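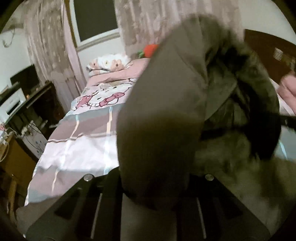 Der Teildatensatz `stonetti-jacken` enthält Demonstrationen mit handgeführten Greifern, aus denen eine Policy das Handhaben von Oberbekleidung lernen soll. Aufgenommen wird in bewohnten Zimmern, mit der Kamera am Greifer. Dicke Jacken sind dabei die schwierigste Kategorie: Der olivbraune Stoff einer Kapuzenjacke hängt über der Oberkante des Greifers, daneben wölbt sich der zottelige Fellbesatz vor, und von der Hand am rechten Rand sind nur noch Finger zu sehen. Solche Ansichten kommen im Datensatz oft vor und bleiben drin. Wer Modelle trainiert, die dauerhaft freie Sicht auf den Raum brauchen, sollte den Abschnitt zu den Verdeckungen lesen.

## Umfang

| | |
|---|---|
| Episoden gesamt | 3585 |
| davon Testsplit | 219 |
| Kleidungsstücke | 70 |
| Wohnungen | 39 |
| Sprache der Annotationen | Deutsch, Englisch |
| Version | 0.4 |

Eine Episode beginnt mit geöffnetem, leerem Greifer und endet, wenn das Kleidungsstück abgelegt oder aufgehängt und der Greifer wieder frei ist. Abgebrochene Versuche sind als eigene Episoden enthalten und tragen `status: aborted`.

## Aufgaben

- `pick`: Jacke von Bett, Stuhl oder Boden aufnehmen
- `spread`: Jacke auf einer Fläche ausbreiten, Vorderseite oben
- `fold`: Ärmel einschlagen, einmal quer falten
- `hang`: Jacke auf einen Bügel ziehen
- `hood`: Kapuze nach außen legen, Besatz glatt

`hood` gibt es erst seit Version 0.3. Vorher lief das Ausrichten der Kapuze unter `spread` mit. Die alten Episoden wurden nicht neu zugeordnet.

## Verzeichnisstruktur

```
stonetti-jacken/
 train/
 <wohnung>/<episode>/
 video.mp4
 pose.parquet
 grip.parquet
 meta.json
 test/
 objects.csv
 CHANGES.md
```

`pose.parquet` enthält Position und Orientierung des Greifers im Koordinatensystem der jeweiligen Episode. Ein gemeinsamer Ursprung über mehrere Episoden hinweg existiert nicht, auch nicht innerhalb derselben Wohnung. `grip.parquet` enthält die Öffnungsweite, normiert auf 0 bis 1.

In `objects.csv` stehen Material, Farbe, Größe und die Felder `has_hood`, `has_fur` und `has_strap`. Die Farbangaben stammen von den aufnehmenden Personen und sind uneinheitlich. Ob ein Stück als Braun oder Oliv geführt wird, hängt davon ab, wer es eingetragen hat.

## Aufnahme

Die Aufnahmen entstanden in Listville und Gulmont. Die Teilnehmenden arbeiteten zu Hause und mit eigener Kleidung. Die Zimmer sollten so bleiben, wie sie sind, also mit Bettwäsche, Kabeln, Druckern und Plüschtieren im Hintergrund. Aufgeräumt wurde nur, wo jemand hätte stolpern können.

Vorgaben für die Bedienung:

1. Greifer vor dem Start einmal ganz öffnen und ganz schließen.
2. Den Stoff greifen, nicht den Reißverschluss.
3. Freie Hand nur zum Stützen verwenden und im Feld `second_hand` vermerken.
4. Wenn der Stoff rutscht, weitermachen. Erst abbrechen, wenn das Stück am Boden liegt.
5. Licht während einer Episode nicht umschalten.

Abendaufnahmen sind ausdrücklich erwünscht. In `meta.json` steht unter `daylight` entweder `yes`, `no` oder `mixed`. Bei `no` ist das Fenster meist eine dunkle Fläche, und glänzende Bettbezüge zeigen helle Lichtflecken. Die Belichtungsautomatik schwankt dann, wenn ein großes Stück Stoff durchs Bild zieht.

## Verdeckungen

Pro Videobild gibt es ein Feld `occlusion` mit drei Stufen:

- `0` - Greifspitzen und Hintergrund überwiegend sichtbar
- `1` - Stoff verdeckt einen Teil der Szene
- `2` - Stoff verdeckt den größten Teil der Szene

Die Stufen wurden halbautomatisch vergeben und stichprobenartig geprüft. Fell wird vom Segmentierer schlecht erkannt. Bei `has_fur: true` fällt die Stufe deshalb tendenziell zu niedrig aus - wer danach filtert, sollte sich vorher ein paar Episoden ansehen.

Bei längerer Verdeckung driftet außerdem die Posenschätzung. Betroffene Abschnitte haben `pose_valid: false`. Sie wurden nicht interpoliert.

## Splits

Der Testsplit ist nach Wohnungen getrennt. Kein Zimmer und kein Kleidungsstück aus `test/` kommt in `train/` vor. Einen festen Validierungssplit liefern wir nicht mit. In unseren eigenen Läufen halten wir zwei Wohnungen aus `train/` zurück, die Liste liegt im Repository `lambert` unter `configs/val.txt`.

## Personen und Privatsphäre

Hände sind häufig im Bild, Gesichter wurden unkenntlich gemacht. Dasselbe gilt für lesbare Post, Ausweise und Familienfotos. Ton wurde nicht aufgezeichnet. Alle Teilnehmenden haben der Veröffentlichung zugestimmt und können einzelne Episoden zurückziehen. Zurückgezogene Episoden verschwinden mit der nächsten Version, ihre IDs werden nicht neu vergeben.

## Bekannte Fehler

- Bei einigen `hang`-Episoden fehlt das letzte Loslassen in `grip.parquet`.
- `second_hand` ist vor Version 0.2 nicht zuverlässig ausgefüllt.
- Schwarze Riemen und Kordeln vor dunklem Fell fehlen oft in den Segmentierungsmasken.
- Zwei Jacken stehen doppelt in `objects.csv`, Korrektur kommt im Mai mit 0.5.

Fehlerberichte bitte als Issue mit Episoden-ID und Zeitstempel. Für Rückzüge und Fragen zur Einwilligung ist Janelle Agbayani zuständig.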